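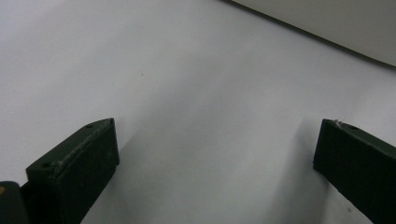
2 min read

I reset the hot water schedule in March. The Zeslow timer had been running two cycles a day, and the meter showed 468 kWh for the quarter. I dropped the morning cycle and left the evening one at its old length. Showers before seven are now lukewarm. I can live with that until the Calberg valve arrives.

We use cookies. Accept | Settings

Comments (2)

tankless_in_ohio: What setpoint?

pipefitter2: Check the anode rod while the valve is out. Mine was down to bare wire.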